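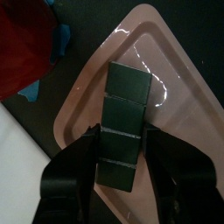 ## 4. Mise en place des blocs sur le plateau

La présente section s'adresse aux animateurs et aux responsables de salle qui utilisent la mallette Madier pour les ateliers de construction. Elle suppose que l'inventaire décrit à la section 3 a été effectué et que la fiche de contrôle a été signée.

### 4.1 Matériel nécessaire

- un plateau en plastique à rebord, de couleur rose pâle ;
- quatre blocs rectangulaires vert foncé ;
- un chiffon doux, non pelucheux ;
- la fiche de poste, rangée dans le couvercle de la mallette.

Les blocs des autres couleurs restent dans leur compartiment jusqu'à la section 5.

### 4.2 Préparation du plateau

1. Poser le plateau sur une table stable, rebord vers le haut. La surface disponible doit mesurer au moins 50 cm de côté.
2. Vérifier que le plateau ne bascule pas lorsqu'on appuie successivement sur chacun de ses coins.
3. Essuyer le fond, puis le rebord. Insister sur le pourtour intérieur, où la poussière s'accumule.
4. Laisser sécher complètement avant de poursuivre.

> **Attention.** Ne pas employer d'alcool, de solvant ni d'éponge abrasive. Le fond du plateau se raye facilement et les rayures gênent ensuite le glissement des blocs.

**Note.** Sous un éclairage direct, la surface brillante du plateau produit des reflets qui peuvent être pris pour des traces de produit. En cas de doute, observer le fond sous un autre angle avant de recommencer le nettoyage.

### 4.3 Alignement des blocs

1. Sortir les quatre blocs vert foncé de leur compartiment et contrôler l'état des arêtes. Tout bloc ébréché est mis de côté et signalé conformément à la section 9.
2. Placer le premier bloc à plat sur le fond du plateau, à l'intérieur du rebord, en direction du coin opposé à l'utilisateur.
3. Disposer le deuxième bloc dans le prolongement du premier, petit côté contre petit côté.
4. Procéder de même pour le troisième et le quatrième bloc, en revenant vers soi.
5. Rectifier la colonne en la tenant par les deux longs côtés, sans appuyer sur le dessus. Exercer une pression égale de part et d'autre.
6. Contrôler les joints. Une ligne fine reste apparente entre deux blocs voisins ; elle doit être régulière sur toute la largeur.

L'orientation de la colonne par rapport aux bords du plateau est libre. Une légère inclinaison est admise dès lors qu'aucun bloc ne touche le rebord et que les faces d'extrémité demeurent en contact.

> **Attention.** Ne pas soulever la colonne entière en la serrant par ses extrémités. Les blocs ne sont pas solidaires et ceux du milieu tomberaient. Pour déplacer l'ensemble, transporter le plateau à deux mains, par le rebord.

### 4.4 Vérification avant l'atelier

Le responsable de salle s'assure des points suivants :

- les quatre blocs reposent à plat ;
- aucun joint n'est ouvert au point de laisser passer la fiche de poste ;
- le fond du plateau est exempt de tout autre objet.

Il reporte ensuite le numéro du plateau dans la colonne « Prêt » du registre. Les plateaux de la série Milham portent un numéro compris entre 1 et 122 ; ceux de la série Bodnár, plus anciens, sont identifiés par une lettre et font l'objet d'un registre distinct.

### 4.5 Anomalies courantes

| Constat | Mesure à prendre |
|---|---|
| Un bloc pivote lorsqu'on le touche | Retirer le bloc, essuyer sa face inférieure et le reposer |
| La colonne se décale à l'ajout du dernier bloc | Maintenir le troisième bloc par ses longs côtés pendant la pose |
| Le joint reste ouvert d'un seul côté | Retourner l'un des deux blocs concernés – ne jamais forcer |
| Le plateau bascule | Changer de table ; si le défaut persiste, retirer le plateau du service |

### 4.6 Rangement

1. Retirer les blocs un à un, en commençant par le plus proche de soi.
2. Les replacer dans leur compartiment, grandes faces l'une contre l'autre.
3. Essuyer le plateau et le ranger à plat. Ne pas empiler plus de 18 plateaux.

Les mallettes incomplètes ne sont pas remises en rayon. Elles sont déposées au local Astow, accompagnées de la fiche de contrôle, à l'attention d'Efua Eshun. Les blocs de remplacement sont commandés une fois par an, en décembre ; toute demande doit préciser la couleur, la quantité et le numéro de la mallette.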